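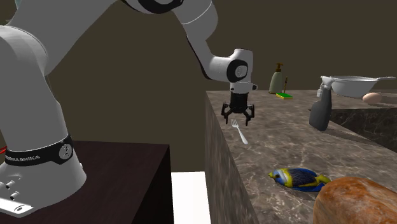 Last changed: Wed 16 June

Section 3: Sealing the counter for the first time

OK, so you've unpacked the Kalik kit, you've read Section 2 (you did read Section 2, right?), and you know that your counter is real stone and not a laminate that looks like it. Good. Now we get to the part people worry about most, and I promise it's much closer to waxing a car than to laying a floor.

I wrote this section after doing my own kitchen twice. The first go left streaks all over the stretch by the stove because I was watching a game and let the sealer sit too long. The second go came out great. Most of the notes below come from the first go.

Before you start

Set aside an evening. The hands-on work goes quickly, but you can't cook or set anything on the stone overnight, so plan for takeout. I like to start right after dinner, with the dishes done and everybody out of the kitchen.

Check the weather too. If you're in a humid place and the windows are open, the sealer takes much longer to haze over, and the times on the label won't match what you see. I did my second round in February with the heat on, and it behaved perfectly.

What you need from the kit:

- The bottle of Kalik sealer (200 ml)
- The gray 400-grit pad
- The two microfiber cloths, one marked A and one marked B
- The gloves

What you need from around the house:

- Dish soap, the plain kind with no lotion in it
- A spray bottle for water
- Painter's tape
- An old towel
- A lamp you can move around

One small bottle was plenty for me, and my counter is 118 inches long with a normal depth. If yours wraps around the room or you've got an island, get the big bottle. You really don't want to run dry in the middle of a pass!

CAUTION: Some sealers are solvent based, and the older Kalik bottles with the red cap are in that group. Open a window, turn off the pilot light if your stove has one, and don't smoke. The newer blue-cap bottles are water based and much easier to live with, but I still open a window.

3.1 Do the water test

1. Pick a spot that gets used a lot. Next to the sink is good.

2. Put a few drops of water on it and go do something else for ten minutes.

3. Wipe the water up and look at the stone from the side, with the lamp held low. If you see a dark patch where the water was, the stone is drinking it in and it needs sealing. If there's no patch at all, you probably have sealer on there already.

4. Try the test again at the other end of the counter. Mine passed by the window and failed badly by the sink, which makes sense when you think about where all the scrubbing goes on.

NOTE: If both spots pass, stop here and put the kit back in the cupboard. Sealing stone that's already sealed doesn't make it stronger. The extra has nowhere to go, so it dries on top as a cloudy film, and then you're on to Section 5 and a long afternoon.

3.2 Clear and clean

1. Take everything off. I mean everything, including the toaster and that jar of wooden spoons that hasn't moved in years. I used to slide things from one end to the other as I went, and all it got me was a trail of crumbs under the cloth.

2. Fill the spray bottle with warm water and a drop of dish soap. One drop! If you get a big head of foam you've used too much, so tip it out and start over.

3. Spray a stretch as long as your arm and wipe it down with the old towel. Move along and do the next one.

4. Rinse the bottle, fill it with plain water, and go over the whole counter again. Soap left on the stone keeps the sealer out, and you won't know until the blotches show up in the morning.

5. Run your bare hand over the surface. If you feel something gritty or stuck on, wet the spot and rub it gently with the 400-grit pad, in small circles, using hardly any pressure.

CAUTION: Only use the pad on a honed (matte) finish. On a polished counter it will take the shine off and leave a dull spot, and there's no easy way back from that. For polished stone, use a plastic card held flat and some patience.

CAUTION: No vinegar, no lemon, no bathroom spray. I know half the internet loves vinegar. Marble and limestone don't, and one wipe can etch the surface.

6. Let it dry. Stone holds on to more water than you'd think, so give it a full hour, or two if you were generous with the spray. I put a fan on the floor pointing up at the front edge, which helps with the underside of the lip.

On busy stone with lots of veins, the damp spots are hard to make out against the pattern. The lamp helps here too. Walk it slowly along the back edge and watch for places where the color goes deeper, then dab them with a dry towel and wait a bit longer. 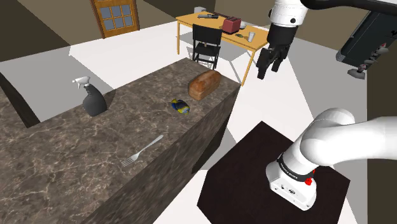 3.3 Tape the edges

1. Run painter's tape along anything that isn't stone and touches it: the wall, the sink rim, the metal trim around the stove. Sealer wipes off steel easily while it's wet, and not at all once it's dry.

2. If you have a wooden table or a cutting block pushed up against the counter, pull it back. Sealer drips leave dark rings in bare wood. Mine has one, and I've put a fruit bowl on top of it.

3. Press the tape down with your thumbnail. Don't leave it on overnight, especially if your walls were painted lately.

3.4 Put the sealer on

1. Gloves on. Shake the bottle, then pour a puddle the size of a silver dollar onto the stone. Don't pour it on the cloth, which soaks up far more than its share.

2. Spread it with cloth A in overlapping circles. You're after a thin, even, wet look with no dry islands. Work on one arm's length at a time, same as when you cleaned.

3. Set a timer for five minutes. Please set a timer. See above about the game.

4. While you wait, check for spots that have gone dull early. Those are thirsty bits and they'd like a little more, so dab some on with the same cloth.

5. When the timer goes, wipe the whole stretch hard with cloth B until it feels dry and your hand slides over it without dragging. Flip the cloth often. When both sides feel tacky, swap it for any clean cotton rag.

6. Move on to the next stretch and overlap the last one by a hand's width.

NOTE: If you missed the timer and the cloth is sticking, don't scrub. Put a few drops of fresh sealer on the sticky area, wait a few seconds, and wipe again. The wet stuff loosens the dried stuff. This saved me on the stove side, or most of it anyway.

7. Do the front edge last. Hold the cloth against it with your palm and pull it along toward you. Gravity is working against you on this bit, so use less than you think and check underneath for drips.

8. Pull the tape while you can still see what you're doing.

3.5 Second coat

Most counters take one coat and are happy. If your water test left a really dark patch, wait two hours and do 3.4 again with half the amount. I've never met a home counter that needed a third.

Darker stone can look a shade richer after the second coat. Some folks love it. If you're not sure, try the second coat on a bit that lives behind the microwave and look at it in daylight before you do the rest.

3.6 Overnight and the next day

1. Leave the counter bare and dry until morning. It's worth sticking a note on it for anyone who comes in for a midnight snack.

2. In the morning, wipe it down once with plain water and a soft cloth.

3. Repeat the water test from 3.1 in both spots. The drops should sit up round and leave no patch behind.

4. Put your things back. Give it a full day before you roll out dough or put bread straight on the stone, and two days before you let oil or red wine anywhere near it.

CAUTION: Cloths with solvent-based sealer on them can heat up by themselves if they're balled up in a trash can. Lay them flat outdoors until they're stiff, then throw them out. Don't put them in the dryer.

Storing what's left

Wipe the neck of the bottle, screw the cap on tight, and keep it somewhere that doesn't freeze. Write the date on the label in marker. Mine is under the sink behind the dishwasher tablets, and I do the water test once a year, or sooner if the patch by the faucet starts looking dark.

If you have streaks, haze, or a sticky spot the next day, go to Section 5. If everything looks fine, Section 4 covers everyday cleaning, and it's short.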